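Since we moved the Brukville seed library to pickup by mail and porch box, the same questions keep landing in my inbox, so I've gathered the answers in one place. If yours isn't covered, write to me and I'll add it.

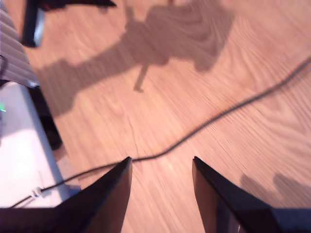
**Natalia Cortés**
Seed Library Coordinator, Brukville
*Last updated Tuesday, May 19, 2020*

## Do I need a library card to borrow seeds?

No, you don't. Anyone who gardens in Brukville or out along Tirnside Road is welcome, whether you have a half acre or one pot on a fire escape. We do ask for a name and a mailing address the first time, and after that you're in the book for good.

## How many packets can I take?

Up to 18 per household each season. I know that sounds like a lot to some of you and like nothing at all to others (you know who you are, tomato people!). If you're planting for a school or a church garden, tell me and we'll work out something bigger.

## What do you have right now?

We have 54 varieties on the spring list. Beans, squash, and lettuce are in good supply. The Holzer pole bean is back after two thin years, and I'm very happy to see it – it's a flat green bean that climbs like mad and stays tender longer than you'd expect. Peppers are gone, I'm sorry to say, and it's late to start them from seed here anyway.
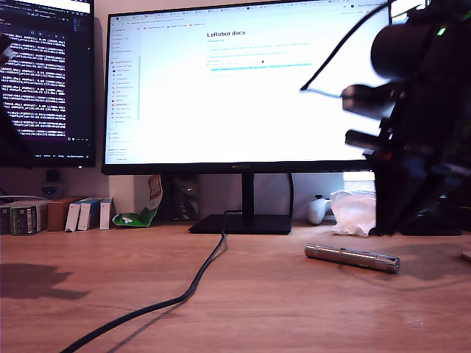

Basil is low but not out, so ask early if you want it. The flower list is shorter than the vegetable list this year, mostly zinnias, cosmos, and a mixed bag of sunflowers that came to us without a label and could be any height at all.

## Do I have to bring seeds back?

We'd love it if you did, but there's no fine and no hard feelings. Gardens fail. Mine was eaten to the ground by a groundhog one July and I returned exactly nothing. If you do save seed, beans, peas, lettuce, and tomatoes are the easiest for a beginner. Please hold off on returning squash unless you grew only one kind, as they cross with each other very freely and the next person may end up with something odd.

## How should I dry and store them?

Spread them in a single layer on a plate or a paper towel, out of the sun, and stir them every day or so. Beans are ready when a fingernail won't dent them.

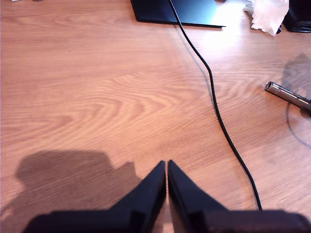 Tomato seeds need a little more patience. Squeeze them into a jar with a splash of water, leave them for 2 days or until they smell a bit sour, then rinse well and dry on a coffee filter. Once everything is dry, use paper envelopes and write the variety and the year on the front – even if you're sure you'll remember.

## Can I get help choosing?

Of course, and it's my favorite kind of email. Tell me how much sun you get and what your family likes to eat. Our growing guide, the Uvik sheet, is also tucked into every first order, and it has planting dates for our area on the back.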